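Mimia: household words, as people say them at home

README for version 2
Last revised 17 October 2025
Kept by Delphine Ridgeway and Gayan Munshi

Hello, and thank you for opening the README before the spreadsheet. Mimia is a list of words and short phrases that people use for the things, places and small jobs of an ordinary home: what you call the end of a loaf, the cupboard that everything gets shoved into, the bit of floor that never gets swept. It began as an argument over a draining board and has grown a good deal since then. There are now 1354 entries, and we are very fond of nearly all of them.

What's in the folder

entries.csv is the main list, one row for each word or phrase
places.csv says where each contributor grew up, to the nearest county or region and no closer
notes.txt holds the longer stories, which wouldn't fit in a cell (do read the one on airing cupboards)
changes.txt is what we altered and when, going back to the first version

The main list has 10 columns. Most explain themselves, but a few have caused puzzled emails, so:

headword: the word as the contributor spelt it. We haven't tidied these. If somebody wrote "glory 'ole", then that is how it stays.

plain: the nearest everyday word, chosen by one of us. We don't always agree, and where we couldn't settle it you'll find both with a slash between them.

heard_from: a relation, such as gran or neighbour, never a name. Some people wrote "everyone", and we left that in too.

still_used: yes, no, or joking. "Joking" was Gayan's idea and it has turned out to be the most useful value in the whole file, as so many family words live on only as a kind of private joke.

room: see the next section, please, before you use it for anything.

How we sorted the rooms

We started with a column of proper room names and it went wrong almost at once. People don't think of a home as a set of rooms nearly as much as you'd suppose. They think of on top, behind, underneath and "over by". A word for crumbs under the table doesn't belong to the kitchen if the family ate in the front room, and plenty of families did both depending on who was visiting. So for version 2 we went back through the lot, one long wet July, and gave every entry a level as well: floor, seat, table, shelf or up high. Floor words were the real surprise. There are lovely ones for what rolls away under furniture, for the act of getting down after it, and for the noise a person makes on the way back up (Delphine's family say "oofing", which is in there twice by mistake, once with one f).

Where a word covers two levels we've put the lower one. It's a rule of thumb and you are welcome to ignore it.

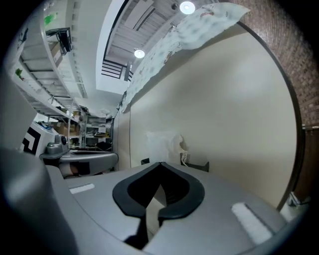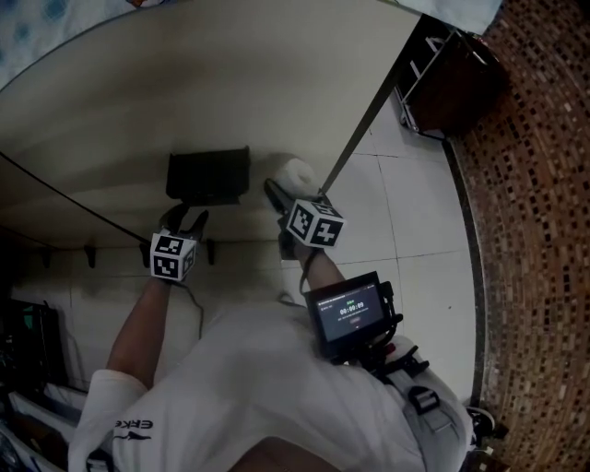 Spelling and sound

There are no recordings, I'm afraid. We did ask contributors to say what each word rhymes with, and those answers are in the rhymes_with column, but do bear in mind that a rhyme in one part of the country is nothing of the sort in another. Check it against places.csv before leaning on it. Blank cells mean the person didn't answer. A single dash means they did, and told us nothing rhymes with it.

Things to be careful about

The list leans heavily towards people who like talking about words, and towards people who know one of us. Scotland is thin. Northern Ireland is thinner still, and we would dearly like to put that right. Words brought in from other languages at home are marked in the from_elsewhere column, but the contributor decided what counted, and two sisters in the list answered differently for the same word.

Please don't treat any entry as proof that a word is old. "My gran always said it" is a date of sorts, though a wobbly one.

A few rude entries are marked with an r in the last column. They are mild.

Using it

You may use Mimia for teaching, puzzles, writing, research or settling arguments, and you needn't ask first. If you publish something from it, mention the list by name and say which version you used. Please leave the contributors unnamed, even if you recognise your auntie.

Sending us words

Write to either of us with the word, what it means, who you heard it from and whether you still say it. Please send one word to a line if you can manage it. Spelling is entirely up to you. We read everything, usually over a weekend, and Gayan does the adding, so if your word hasn't turned up after a month or so it's quite all right to nudge him.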